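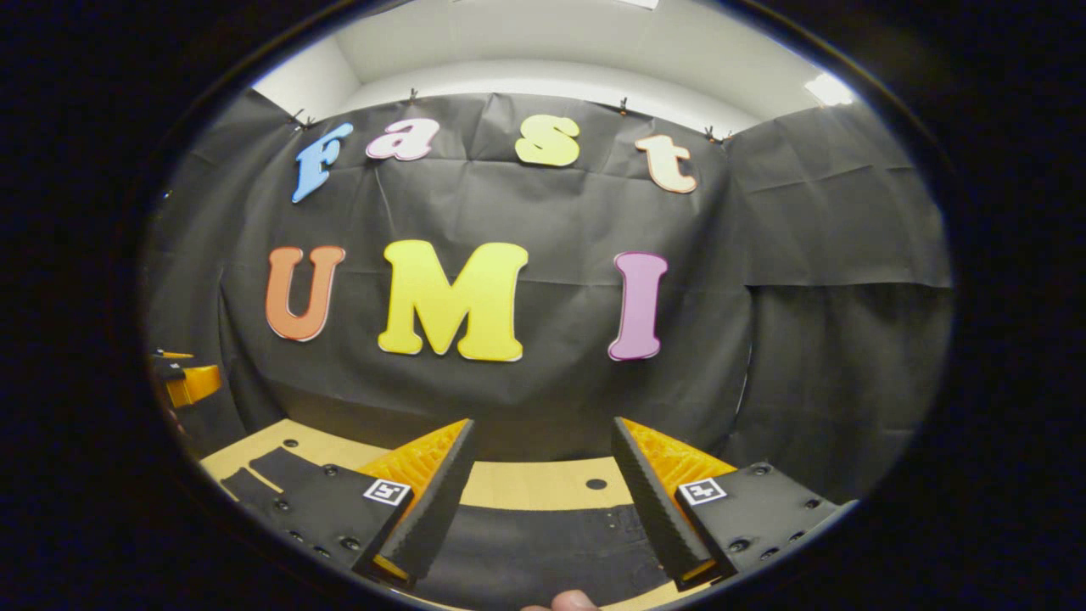

Bilerbridge poetry contest opens for its spring book

October 2013

If you have a poem tucked away in a drawer, or one that has been going around in your head since summer, the Bilerbridge Poetry Circle would dearly love to read it. The circle is taking entries for its next collection of verse by local people, and this year the theme is thank-yous - to a neighbor, a nurse, a bus driver, an old dog, whoever comes to mind when you sit down with a pencil.

Last year's call brought in 800 poems from Bilerbridge and Neltum, many of them from folks who had never shown their writing to a soul, and it was a real joy to see so many of them read aloud at the Akik tea room. The new book will be printed by the Pintér press in Neltum, which is making 2,000 copies.

Poems can rhyme or not, just as you please, and may run to 40 lines at most. Children under 15 have a section of their own. There is no fee, and handwritten pages are every bit as welcome as typed ones - only do put your name and address on the back. Entries can be left at the Akik counter or mailed to the circle, and the book comes out in April, with a reading and plenty of cake.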